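Subject: Re: [layers] Litter depth in the winter houses

On Friday the Plelldale buyer's office wrote:
> Members with laying hens should confirm litter depth
> and perch space per bird before the November audit.
> Flocks over 726 birds need a separate form for each house.

We have 2,713 hens in two houses at Brasthorpe, so I sent two forms. The second one came back because I had left the perch line blank. Fill it in even if nothing has changed from last year.

On litter, we went from straw to chopped straw with shavings – Boersma delivers both – and caking under the drinkers is down. I rake it every 7 days and top up when it packs.
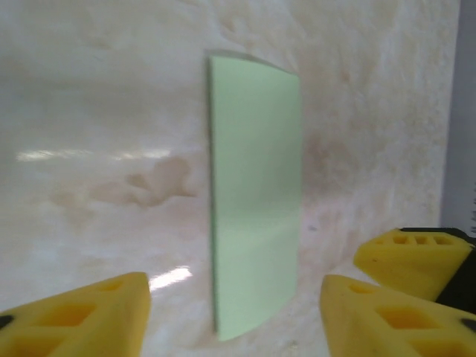
Ammonia was 23 ppm at bird height in the north house before the change, and I have not measured since. Has anyone used the Volline meter in a cold house? Ours drifts in the mornings.

Brasthorpe layers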